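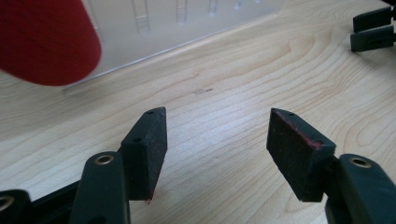
Oil finish on a softwood tabletop, after one winter of use. Posting my notes because several people asked what I put on it and how much. Thread.

1/ The top is glued up from flat-sawn boards. Flat-sawn stock moves more across its width than quarter-sawn, and no finish stops that. A finish only slows the exchange of moisture with the air. Oil slows it very little.

2/ Sanding schedule: 80, 120, 150, stop. I went to 220 on the first test board and it took up visibly less oil. The surface was smoother for a week and then the grain rose anyway.

3/ Between grits I wiped the top with a damp rag and let it dry overnight. This raises the loose fibers so the next grit can cut them off. Skip it and the first spilled glass of water does the same job for you, in one spot.

4/ Oil is Skatus hardening oil, the plain one, no tint. The Ener product is thinner and easier to spread, but it needed four coats on the test board to get where Skatus got with two. Price per finished table came out almost the same.

5/ First coat: flood it, wait 20 minutes, wipe off everything that has not gone in. Everything. Oil left standing on the surface cures into a sticky skin, and the only fix I know is a scraper and a lot of patience.

6/ Rags. Oily rags heat up as they cure and can catch fire in a pile. Mine go flat, one layer, on the concrete outside until they are stiff. Then into a metal can with a lid. Please do this even if you ignore the rest of the thread.

7/ End grain drinks three or four times what the face does. I kept recoating the ends on the first day until they stopped going dull. The underside got one coat, same day as the top. A board sealed on one side only is a board that cups.

8/ Second coat the next day, thin, put on with a white pad. Wait, wipe, leave it alone. The can says 17 hours to light use at room temperature. My shop was cold in November and I gave it three days.

9/ Full cure is a different number. Figure on weeks. Until then no hot pans, no wet cloths left lying, no tape. Tape pulled a pale strip out of one of my test boards on day five.

10/ Color. Oil warms pale wood right away, and then light does more over the following months. If you keep a runner or a tray in one place you will get a pale rectangle under it. Move things around for the first season.

11/ Someone asked about wax on top. I tried Nadik paste wax on half of a test board. It feels nicer for a month. It also shows water rings sooner, and it has to come off before you can re-oil. I left it off the table.

12/ Maintenance so far: one thin coat after the heating season got going, when the top started to look dry near the window. Light pass with a worn 320 pad first. It took less than an hour including cleanup.

13/ Dents: a drop of water, a damp cloth, the tip of a warm iron for a few seconds. Works when the fibers are crushed. Does nothing when they are cut. Re-oil the spot after it dries.

14/ Width across the top went from 766 mm when I finished it to 764 in dry winter air. The screws underneath sit in slotted holes, so the top can move. If yours are in plain round holes, fix that before you think about finish.

15/ Still testing the Prasertsri blend on offcuts. It smells better than the other two and cures slower. Will add results here once the boards have been through a humid summer.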